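Water-activated tape vs. plastic for outgoing cartons
Packing & Materials board

inskip_dave
Started this thread in January

We ship 23 cartons on an ordinary shift, mostly single wall, contents between 4 and 13 kg. Until now everything has gone out with clear plastic tape. I am costing a move to gummed paper tape and would like figures from people who run it daily. My main concern is seam failure in unheated storage. Secondary concern is bench time.

Nemer
Regular

We changed over last year. Gummed paper bonds into the liner, so a failed seam tears fibre and is easy to spot at goods-in.

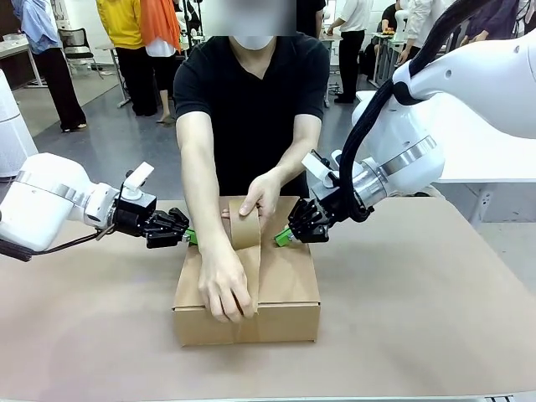 Bench time went up for the first month and then came back down. Use one strip on the centre seam and let it run well down each end panel. If you are putting three strips on a carton of that weight, the board grade is wrong and no tape will fix it.

Sarkton
Regular

Disagree on the single strip. It holds for a dense load that fills the carton. With a part-filled carton the flaps flex, and the strip creases along the fold and lets go from the ends. We use an H pattern on anything with a void at the top.

inskip_dave

How much of that is the tape and how much the board? Our supplier changed the liner without telling us and the new one is noticeably smoother.

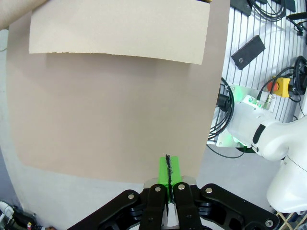
Recycled liner varies a good deal between batches, in finish as well as strength. Shorter fibres give the glue less to hold. Torn board tells you more than the data sheet does: look for a ragged edge like the one on the paler piece, then pull a taped seam apart and see whether it leaves fibre on the glue side. A clean peel means the bond never formed.

Nemer
Regular

Agreed on the peel test. Do it after an hour, though, as gummed tape gains strength while it dries. Testing at the bench proves nothing.

Drenenano
New member

We ran both tapes side by side on 100 cartons and I can post the method. Same board, same load, same shelf.

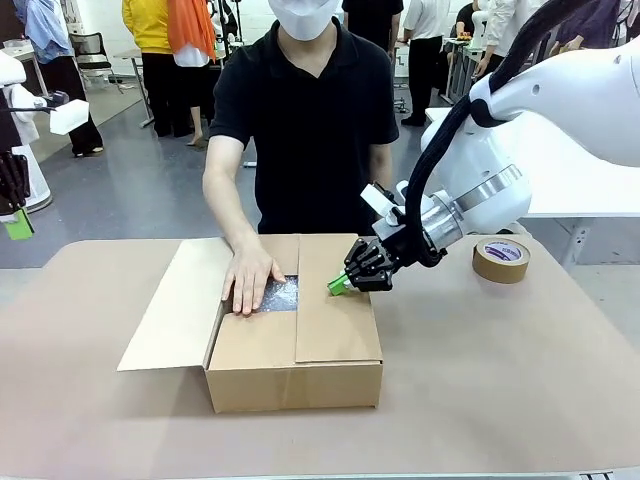
Drenenano Goods-Out Team

Paper came out ahead on pilferage evidence and behind on damp. Two cartons stored against an outside wall lifted at the corners. None of the plastic ones did. Chelsea Mellor on our side wants the trial repeated with reinforced paper before we order a pallet.

Sarkton
Regular

Two lifted corners against an outside wall is a storage fault. Move the shelf.

Drenenano
New member

The shelf is where the customer keeps it – we can't move theirs.

inskip_dave

Fair point. Please post the method.
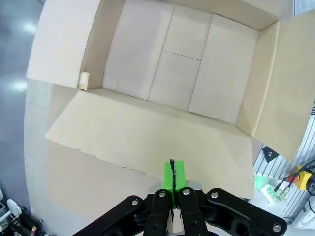

Method for side-by-side trial

1. Condition the flat board in the packing area overnight.
2. Make up all cartons from one batch. Mark the batch on the base.
3. Load to the same weight and leave the same gap at the top.
4. Tape half with each type, one strip, same operator.
5. Stand for a day, then stack 4 high.
6. Record corner lift, seam creasing and fibre tear separately.

Sarkton
Regular

Add a part-filled set to step 3 and I'll accept the result.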